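Review: The Kemness Release of the Drulau Two-Arm Handling Method

Issued 7/1/25 by the Drerus Methods Review Office

The Drulau method is a training and control package for robots with two arms. It is meant for flat, rigid items that one gripper can't hold steady, such as panels, trays and framed boards. The Kemness release replaces the version this office reviewed in November and is the first to plan the motion of both arms together.
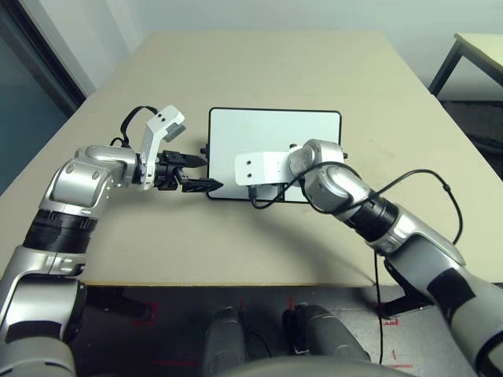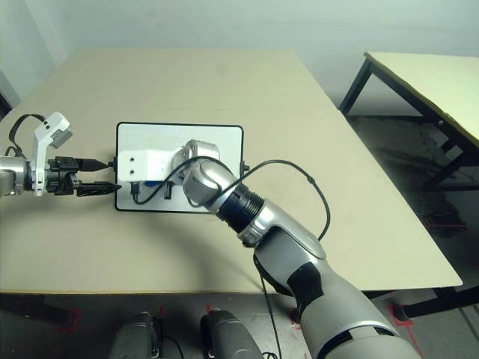
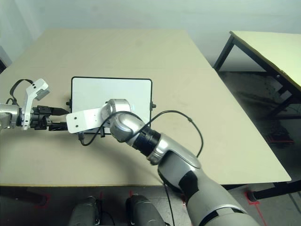
Two-arm work with a white, black-bordered board on the beige table.

The central claim of the release is that a single policy should decide where both hands go. In the earlier version, each arm followed its own plan and a separate check stopped them when they came too close. That check was safe but slow, and it often left one arm waiting while the other had already committed to an approach. The Kemness release drops the check during normal motion and keeps it only as a last stop.

Training used 236 recorded demonstrations. Our office then ran 77 trials under its own rules. A trial counted as a success only if the item reached its target position without being dropped and without an operator touching the controls. Under those rules the method failed 13 times. Of those failures, 6 came from the two arms closing on the item at different moments, so that the first gripper pushed it out of reach of the second. The rest were spread across several causes, and we found no pattern in them worth reporting.

We consider this a good result for a training set of this size. The office would still caution readers against comparing it directly with the score published in the release notes. The developers allow one retry per trial. We did not, and a group that can accept a retry in daily use should expect a better rate than ours.

Setup took longer than the manual suggests. The calibration routine asks the operator to move each arm through a fixed set of poses, and it must be started over if any pose is rejected. The error message doesn't say which pose was at fault. We raised the same point in our last review and are disappointed to see it unchanged.

The manual itself is much improved. The chapter on cable routing is clear and should be read before any motion is attempted, particularly where cables loop near the wrist. The chapter on gripper settings is short and refers twice to a table that was left out of the printed copy. It can be found in the electronic copy.

Support for other planners is limited. The release works with the Kolář motion library and, through an adapter, with older Drulau files. The adapter converted our stored tasks correctly but discarded the notes attached to them. Groups that keep safety remarks in those notes should save them elsewhere before converting.

The office recommends the Kemness release for research groups that already own a two-arm system and have staff who can collect their own demonstrations. It is not recommended at present for teaching laboratories, where the calibration routine would take up too much of a class period. Current users of the earlier version should upgrade, with the precaution on notes given above.

Rating: Recommended with reservations. Requests for the full trial record may be sent to the Methods Review Office in writing.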